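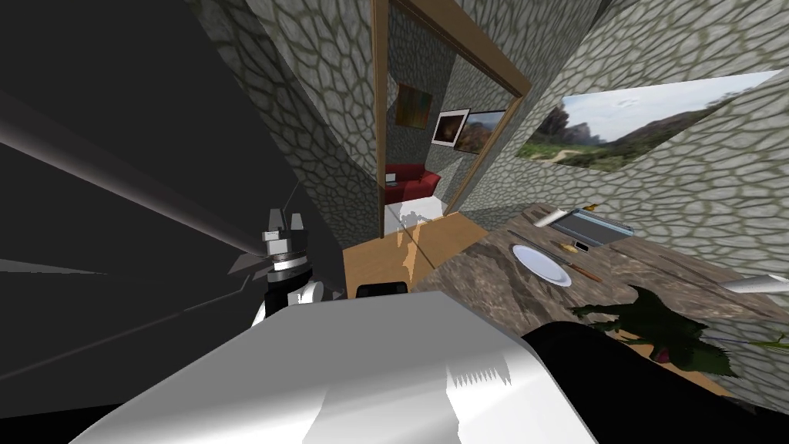

The Office of Comparative Trials at Abreu was instructed in January to determine which of two grippers, the Somora or the Pavico, should be adopted for domestic service. All trials were to be held in the simulated house known as Praramel. The examiner assigned to the work filed the required forms and added a note that the house was well kept. There was a red sofa through the doorway, and a large painting of mountains hung over the table, and the examiner wished to know who had chosen them. The Office replied that furnishings were outside the scope of the comparison.

Home Stories Archive Submit Contact

Search stories Enter keyword Go

By the second week the examiner had completed 30 trials with each gripper. The Somora closed more quickly. The Pavico was slower to close and kept a steadier hold on thin objects. The reports were found to be in order, except that each now ended with a line on the condition of the rooms.

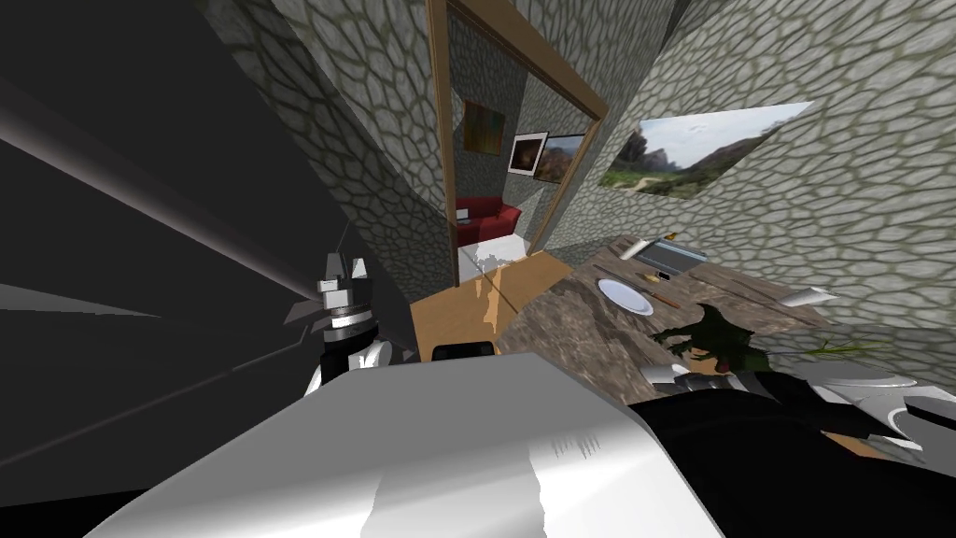

Was the faster gripper to be preferred? The rules of the Office gave speed no weight unless the two were equal in every other respect, and they were not equal.

A reviewer was sent to sit beside the examiner for one afternoon. The reviewer's statement records that the work was done correctly and that, between trials, the examiner kept the viewpoint turned toward the far room for nearly 14 minutes. 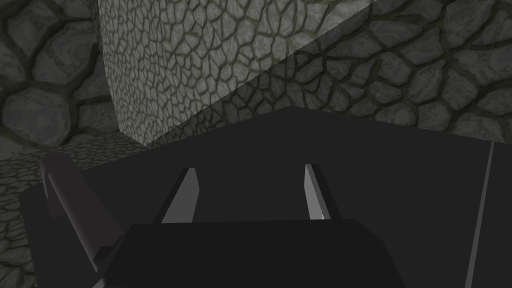 The statement also records that the reviewer did not object. When questioned, the reviewer said that it had seemed a pleasant place to wait. Both employees were reminded that Praramel had no address and could not be visited.

We use cookies to remember your reading preferences. Accept Settings

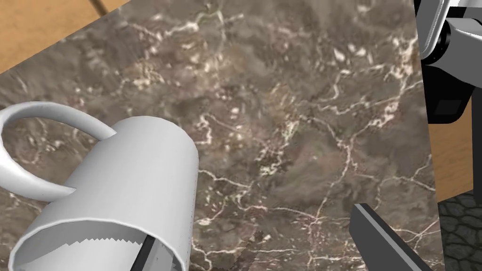
The final series concerned drinking vessels, and the rules allowed 24 attempts. In the last entry the white mug is on its side on the marble, with one finger of the gripper inside its mouth and the other finger well clear of it. The form offered two boxes, Held and Not Held. The examiner marked neither and wrote, "Please leave the house running until I have put this back." The Office adopted the Pavico. The request was passed to the department responsible for closing simulations, where it was stamped as received, and the house remains open under a temporary extension.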